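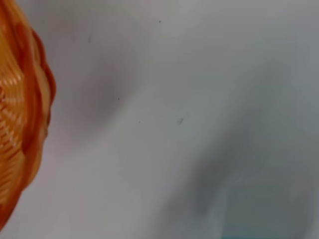

Damgaard grant and scholarship manager: a review after one full round

Our education fund gives out small awards to school leavers and to local groups in and near Dustville. For years the whole thing ran on paper. Forms came in by post, somebody photocopied them for the readers, and the scores were added up on a sheet of lined paper. This year we moved to Damgaard, an online service for handling applications. I ran the round on it from opening to final letters, and this review is meant for other small funds that are thinking of doing the same.

We looked at two services. The other was Stustida, which has more features and is plainly built for larger bodies with paid staff. It wanted us to set up departments, budget codes and approval chains before we could publish a form. Damgaard asked for the name of the fund, a closing date and a contact address, and after that we could start adding questions.

Setting up

Building the scholarship form took me an evening. You pick question types from a column on the left and drag them into place. Short text, long text, tick boxes, file upload and a household income table are all there. The income table is fixed, so you can't remove the row for rental income, and a few parents rang to ask if they had to fill it in. They could leave it blank, but the form doesn't tell them so. I added a note above it halfway through the round and the calls stopped.

The group grant form was harder. We ask groups for a simple project budget, and Damgaard has no budget question, only the household table. In the end I used a file upload and put a spreadsheet on our own site for people to download. Some groups sent the spreadsheet, some sent a photograph of a handwritten page, and one pasted the figures into the box for the group's history. We accepted them all.

Word limits work properly. If you set a limit, the applicant sees a counter and can't submit until the answer is short enough. Under the old system we regularly had personal statements running over several sides, and the readers liked this change more than any other.

For applicants

The form saves as you type. Applicants need an email address and a password, and can come back as often as they like before the closing date. It works on a phone, though the upload button is small and sits very close to the one that clears the page. There is a warning before anything is cleared.

Teachers' references are handled by a separate link. The applicant enters the teacher's address, the teacher gets a message, and the reference goes straight to us without the applicant seeing it. This was good when it worked. Two schools had filters that stopped the messages, and the only sign of it on our side was that the reference stayed marked as "requested". There is no bounce notice. If you use this part, check the list a week before closing and telephone anyone who hasn't replied.

We still took paper forms from anyone who asked. You can type these in yourself as an administrator, and the entry is then marked as made by staff. It is slow work, and each one needs an email address, so for people who didn't have one I had to use our own with a number added. The help desk suggested that.

Reading and scoring

We had 30 scholarship applications and 8 readers. You can share them out by hand or let the system do it, with a chosen number of readers for each application. I let it do it, then moved a few where a reader knew the family. There is a button for readers to declare an interest, which hides the application from them at once. It should be easier to find. At present it's under the "More" menu at the bottom of the page.

Scores go in beside the text on a computer and underneath it on a tablet. Names can be hidden from readers, but only in the name field. If a pupil writes their name in the personal statement, or it appears on an uploaded school report, it stays visible. The sales page calls this "blind reading", and I think that claims too much.

The results table shows each reader's scores and the average. It doesn't adjust for readers who mark low across the board. One of ours, Kári Skov, gave nothing above the middle of the scale to anybody, and we dealt with that at the meeting as we always have. The table can be exported as a spreadsheet. Comments are exported in a second file with no names, only reference numbers, so you have to match them up.

Letters and payments

Letters can be sent from templates with the name and award filled in. I would advise sending one to yourself first. In the standard template the line about appeals refers to a policy we don't have, and I only noticed because I was checking the spelling of our postcode. You can delete it.

Damgaard doesn't make payments. It will link to Tandis for that, at extra cost, but we make so few that the bank's own website is fine. There's a "paid" box to tick for each award, and a space for a note.

Reports from last year's winners can be collected in the same way as applications. I set this up in October and haven't had enough back yet to say how well it works.

Support and cost

Support is by email only. Replies came the next working day, were polite, and usually answered the question. One didn't, and I had to write twice more to learn that a closed form can't be reopened for a single applicant. You have to reopen it for everyone or type the late one in yourself.

The price is a yearly charge per open form, so we pay for two. Charities get a discount but must ask for it. It isn't shown on the order page, and we were charged the full amount at first. The difference was refunded within the month. Against it, we spent a good deal less on postage and copying.

Good points: quick to set up, word limits, automatic saving, simple scoring page.

Bad points: no project budget question, no notice when reference requests go astray, weak hiding of names, comments exported separately.

We have renewed for next year. A fund with only a handful of applicants could manage well enough with email and a spreadsheet, and one that makes large awards in stages should probably look at Stustida again.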